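Usix opens up its two-arm tidying cell at Justbridge, care routine and all

Justbridge, 13 August 2020 – Hi all, Rocío Bustos here, writing on behalf of the cell team at Usix. We usually save our press releases for new products, but the thing people ask me most when they visit is how we keep a two-arm cell running day after day, so this one is about that. From this month we're sharing our full set-up and care routine for the Villanueva cell, free to any workshop, school or lab that wants it.

Villanueva is our tabletop tidying cell. It has two white arms, one on each side of a big table, and its job is to practise picking up small items and putting them away on ordinary household furniture. It's a lovely thing to work on and it can be a right pain when it's out of line, which is why we wrote everything down in the first place!

The routine has seven steps and starts before anybody touches the software. You walk the cables first, from the base of each arm out to the wrist, and look for anything that's been rubbing or pulled tight. Then you check the straps, then the finger pads. Wipe the pads with a dry cloth and leave them alone if they look fine – people love to over-clean them, and I was as guilty as anyone.

After that comes the part I enjoy, setting the shelf. We use a little two-tier one with wooden boards and a black metal frame, and it goes in the centre of the table with an arm either side. Small sticks go out on both boards, along with a white box up top and a black cup below. Dust the boards before you put anything down, and get under the rails too.
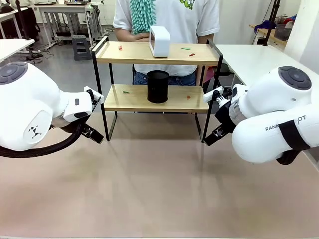 Once the shelf is set we bring each gripper in low beside the legs and check that the two sides match. If one is sitting higher than the other, stop and sort that out before you run a single pick. We lost most of a week last winter chasing what we thought was a software fault, and the trouble was a loose bolt in a wrist. The guide has a whole page on wrist bolts now, and you can probably guess who wrote it.

Our logbook for the cell has 3,367 picks in it so far, and 331 of those were done purely to check the arms after a repair. I know that sounds like a lot of checking. It's also how we caught a worn cable early, and swapping a cable is a much nicer afternoon than rebuilding a joint.

The guide is written in plain language, with a printable checklist and a short section on spare parts. Our friends at Sarnico tested the draft on their own cell and sent back three pages of notes, nearly all of which we used (thank you, and sorry about the torque table – it's fixed).

You can ask for a copy at the Usix front desk in Justbridge, or write to us and we'll post one out. We're also happy to show small groups through the routine at the cell itself during August. Wear closed shoes, tie long hair back, and bring your questions.

Media contact: Rocío Bustos, Usix, Justbridge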